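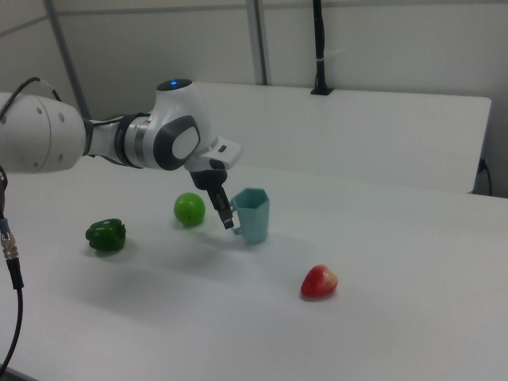

Primier schreibt dazu, ein milchiger Belag auf Kunststoffgeschirr sei bei der Simia 631 kein Gerätefehler. Man möge zuerst die Wasserenthärtung prüfen, das Salz nachfüllen und den Klarspüler eine Stufe höher stellen. Ein Technikereinsatz werde erst angeboten, wenn der Belag danach weiter auftrete.

2. Februar 2022
Haustechnik Broria

Betreff: Spülmaschine Teeküche, Belag auf Kunststoff, Salzanzeige leuchtet trotz vollem Behälter

Status: beobachten

Ausgangslage

In der Teeküche im Erdgeschoss läuft eine Simia 631, untergebaut, angeschlossen an Kaltwasser. Davor sitzt in der Zuleitung eine Filterpatrone von Mạch. Seit dem Umbau der Küchenzeile kommen Becher und Schüsseln aus Kunststoff mit einem weißlichen Schleier aus der Maschine. Gläser sind weniger betroffen, Porzellan gar nicht. Der Schleier lässt sich mit dem Finger verwischen, ist nach dem Trocknen aber wieder da. Mit Essigwasser geht er vollständig ab und bleibt bis zum nächsten Spülgang weg. Damit ist es Kalk oder Salz und kein Schaden am Material.

Dazu kommt, dass die Salzanzeige leuchtet, obwohl der Behälter voll ist. Sie geht nach dem Einschalten kurz aus und kommt im Hauptspülgang wieder.

Schon erledigt, bevor das Ticket aufgemacht wurde: Siebe gereinigt, Sprüharme abgenommen und durchgespült, anderes Reinigerpulver versucht. Keine Änderung.

Schritt: Salzbehälter

Deckel abgeschraubt, Dichtung angesehen. Die Dichtung war auf einer Seite aus der Nut gerutscht und platt gedrückt. Beim Spülen kann so Salzlösung in den Innenraum gelangen, das würde einen Teil des Belags erklären. Dichtung gereinigt, wieder eingelegt, Deckel handfest angezogen. Der Behälter war bis zum Rand mit Salz gefüllt, unten hatte sich ein fester Klumpen gebildet. Mit dem Stiel eines Holzlöffels gelockert und den oberen Teil herausgeholt. Danach Wasser nachgegossen, bis es am Rand stand, und sofort einen Kurzgang ohne Geschirr gestartet, damit übergelaufenes Salz nicht auf dem Edelstahl stehen bleibt.

Ergebnis: Salzanzeige bleibt aus. Belag beim nächsten Gang schwächer, aber noch sichtbar.

Anmerkung zum Salz: Im Schrank stand eine angebrochene Packung Speisesalz. Ob davon etwas in den Behälter gekommen ist, lässt sich nicht mehr feststellen. Packung entfernt. Bitte nur grobes Regeneriersalz verwenden, das liegt im unteren Fach links.
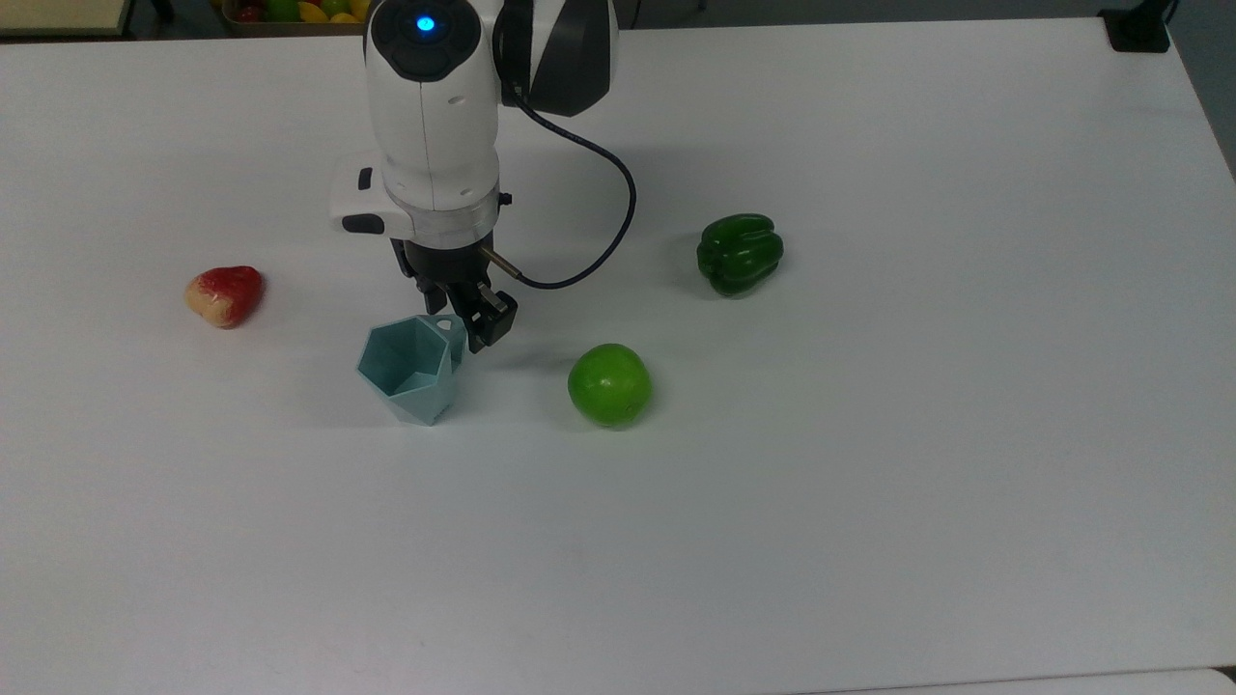 Weißer Tisch mit mehreren Gegenständen

Schritt: Einstellung der Wasserhärte

Am Bedienfeld war Stufe 2 eingestellt. Das passt zu dem Wasser, das wir vor dem Umbau hatten. Damals hing die Maschine allerdings hinter der zentralen Enthärtung im Keller, jetzt geht die Leitung der Küchenzeile direkt vom Hausanschluss ab. In den Unterlagen zum Umbau steht das nicht. Aufgefallen ist es erst beim Verfolgen der Leitung, das Absperrventil im Flur trägt noch das alte Schild.

Mit Teststreifen am Wasserhahn der Teeküche gemessen: hart. Zur Kontrolle ein Streifen im Waschraum, der weiterhin an der Enthärtung hängt: weich. Beide Streifen liegen im Ordner bei den Rechnungen, sie verfärben sich mit der Zeit nach und taugen nur als grober Beleg.

Härte am Gerät auf die höchste Stufe gesetzt. Dazu Maschine ausschalten, Programmtaste halten, Einschalttaste dazu drücken und warten, bis die Lampen blinken. Die Anleitung beschreibt die Reihenfolge der Tasten andersherum, so herum passiert aber nichts. Der Wert bleibt nach dem Ziehen des Netzsteckers erhalten, das wurde geprüft.

Die Enthärtung arbeitet mit der neuen Einstellung erst nach der nächsten Regeneration richtig. Das erste Spülergebnis nach dem Umstellen sagt deshalb nichts aus.

Schritt: Filterpatrone

Die Patrone von Mạch ist laut Aufdruck für 1.000 Liter ausgelegt. Ein Wechseldatum ist nicht eingetragen. Nach Rückfrage beim Installateur wurde sie beim Umbau eingesetzt und seitdem nicht angefasst. Sie dürfte erschöpft sein. Hinzu kommt, dass sie vor allem Schwebstoffe und Chlor zurückhält und die Härte kaum senkt. Für die Spülmaschine bringt sie wenig, für den Hahn daneben ist sie sinnvoll.

Patrone gewechselt, Datum mit wasserfestem Stift auf das Gehäuse geschrieben. Die alte Patrone war innen bräunlich, der Durchfluss nach dem Wechsel spürbar besser. Beim Öffnen lief etwas Wasser in den Unterschrank, der Boden ist trockengewischt, die Sockelleiste liegt noch lose.

Schritt: Klarspüler und Beladung

Klarspüler von Stufe 2 auf die nächsthöhere gestellt, wie von Primier empfohlen. Höher gehen wir vorerst nicht, sonst bilden sich Schlieren, die man leicht mit Kalk verwechselt.

Kunststoffteile gehören in den oberen Korb, schräg und mit der Öffnung nach unten. Sie trocknen schlechter als Porzellan, und jeder Tropfen, der stehen bleibt, hinterlässt einen Rand. Nach Programmende die Tür einen Spalt öffnen und erst später ausräumen. Becher nicht ineinander stapeln, solange sie feucht sind. Für den Unterkorb bleiben Teller, Töpfe und die großen Schüsseln.
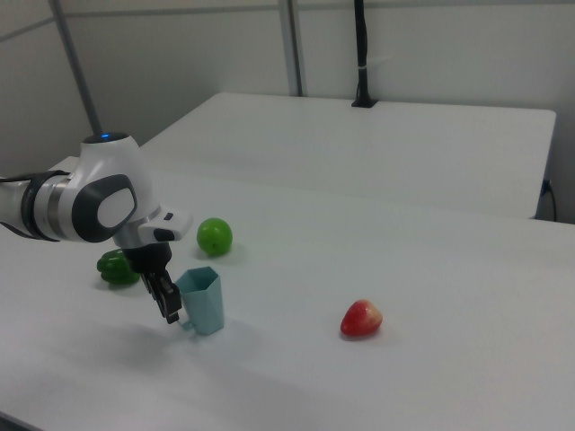
Hellblauer Kunststoffbecher, dahinter eine grüne Paprika

Zwischenstand

Nach der Regeneration wurde mit normaler Beladung gespült. Gläser klar, Schüsseln klar, auf den Kunststoffbechern ein dünner Rand am Boden. Der Rand kann von altem Belag stammen. Alle Becher sind jetzt einmal in Zitronensäure eingelegt und abgespült worden, damit wir beim nächsten Gang einen sauberen Ausgangspunkt haben. Keine Zitronensäure heiß verwenden, sonst setzt sich Calciumcitrat ab, und das ist hartnäckiger als Kalk.

Antwort an Primier ist raus, mit Gerätenummer und der Bitte, eine neue Deckeldichtung zu schicken. Die vorhandene hält, ist aber verformt.

Offen

Neue Dichtung einsetzen, sobald sie da ist.
Schild am Absperrventil im Flur tauschen.
Sockelleiste wieder befestigen.
Im Leitungsplan eintragen, dass die Teeküche nicht mehr an der Enthärtung hängt.
Im März Wasserhärte erneut messen und Salzverbrauch ansehen. Mit der höheren Einstellung wird deutlich mehr Salz gebraucht, die Bestellung muss angepasst werden.

Wer neuen Belag bemerkt, bitte ins Ticket schreiben, welches Programm lief und in welchem Korb das Teil stand.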